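Washing for two teams on one machine

18 February 2021
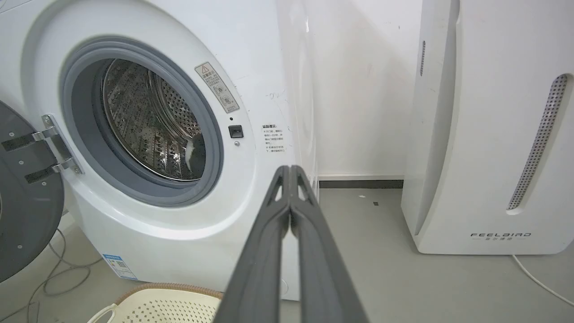 Corina Kuster has run the laundry for the Sorura handball club for six seasons. It is a part-time job, fifteen hours a week on paper. She washes for the women's side and the under-18s, and on a normal match weekend that comes to 109 pieces, counting socks as pairs.

"People think you throw it all in and press a button," she said. "You can do that. Then in November you have pink shirts."

She sorts on the floor before anything goes near the drum. White shirts are one pile, the dark green away shirts another, and towels are always on their own. Socks are turned the right way out by hand. She used to ask the players to do it themselves and gave up after the first season.

Pockets come next. The training pants, which the club buys from Tindosport, have a small zipped pocket at the back that is easy to miss. She has found keys in there, hair ties, a mouthguard and once a folded bus ticket that went through a full cycle and came out as paste.

"I check with my fingers, then I check the drum after I unload. Small things stay at the bottom. If you don't look, they go round again with the next load."

The rubber ring around a front loader's door is the other place she looks. She pulls the fold open with two fingers and wipes it with an old washcloth at the end of the day. Grit from the outdoor court collects there, and so does lint. Then she leaves the door standing open overnight.

"If you close it, it smells by Monday. I had an argument with Przemysław over that. He kept shutting it because he walks into it."

Przemysław Urbańczyk, the club's equipment manager, does not dispute this. "I shut it twice," he said. "Maybe three times. I have the bruise on my shin to show for it." He now goes in by the other door.

Kuster washes nearly everything at 30 degrees and uses less detergent than the package tells her to. She skips fabric softener on the shirts. It leaves a film, she says, and the numbers start to lift at the corners. Shirts go in inside out for the same reason. Towels get 60 degrees and no spin above 1,000, although she admits the last part is a habit she picked up from her mother.

She carries everything in plastic baskets with holes in the sides. Cloth bags were tried and dropped. "Wet shirts in a bag, you forget them one night and that's it. With a basket the air gets in."

Drying is where the trouble starts. The club has no dryer, and the lines in the back corridor hold one load and a half. Joaquín Garrido, who coaches the under-18s, put up a second set of lines last winter with his brother Emiliano. They hang a little too high for Kuster, who uses a step stool.

"They are both tall. They didn't think about it," she said. "But I'm glad to have them."

A repair was quoted at 124 euros last year, when the machine stopped draining. Kuster asked Aminu Danladi, a parent who fixes appliances at Effiong, to look first. He cleaned the filter and found a coin and part of a shoelace in it. She has cleaned it herself every month since then, with a baking tray underneath to catch the water.

Would she like a second machine? She thought about that for a while.

"I'd like a dryer first. Then lower lines. Then we can talk about machines."

The next home match is against Gresov. The white shirts were already folded when we spoke, and the socks were still on the line.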